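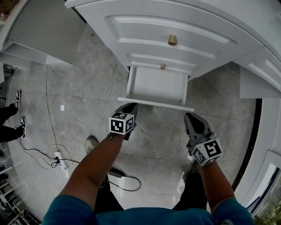 Subject: Re: [grippers] marker cubes, drawer pulls and cable runs
From: Nnamdi Briggs
Date: January 2024

Nidia Betancur wrote:

> Two questions before I print a second set. First, do the cubes need
> markers on every face, or can I leave the hidden ones blank? My
> tracking drops out whenever I turn my wrist past vertical, and I
> can't tell if that is the print or the solver. Second, has anyone
> got usable drawer data in an ordinary room? My fingers slide off
> round knobs and I'm about to give up and fit bar handles.
>
> I'm on the Altau firmware, unmodified, both hands.
>
> Nidia

Nidia,

Print every face you have room for. I left the rear face blank on my first pair and lost the pose each time the hand rolled over. With the pointed finger angled at a drawer, as it has to be for a low pull, the face that normally looks up at the camera turns away and you are relying on its neighbors. White stock, matte black ink, and leave a clear border around each pattern. Don't let the black run to the edge of the cube.

The solver can be at fault too. Check the log for the marker ID at the moment of the dropout. If the ID disappears, it's print, glare or angle. If the ID stays and the pose flips, the solver is picking the wrong solution from a single face. Raising the minimum to two visible faces stopped the flips for me. You lose some samples that way - I accept the gaps and interpolate across anything up to 7 frames.

Glare is the other thing I would look at. I work over polished gray marble, and a bright patch low in the view pulls the exposure down enough to turn the cube faces to mud. Fixed exposure is better than auto. Mine is set at 600 in the Codeo config, which is in whatever units Codeo uses. Start there and adjust until the white faces just stop clipping.

On knobs: keep them. The cabinet here has small brass cylinders, one to a drawer, and the tapered fingers do hold if you come in level and close behind the head. Approaching from above is what makes them slide. Once the drawer has started moving I let go of the knob and finish with a fingertip on the top edge of the front. Log those as two separate actions. I kept them as one until September and had to relabel 3,090 segments by hand.

Curved fronts need a bit more care. The pull direction is not always what the molding suggests, so take it from the drawer box and ignore the face.

Cables: I have a power strip on the floor with the adapter out on the tiles, and it's a poor arrangement. When you are looking down past two grippers you don't see your own feet very well. Tape the runs down or move the strip against the wall. I intend to do the second.

The Salazar finger files are still at revision C. Trascombe posted a version with a thicker root, which I have not tried. Mine have done 1,000 pulls on the thin root with no cracks, though the left one has taken a slight set and I re-zero it before each session.

If you send me a short log with one of your dropouts in it, I'll run it through the two-face setting and post the result to the list. Include the camera calibration file this time.

Nnamdi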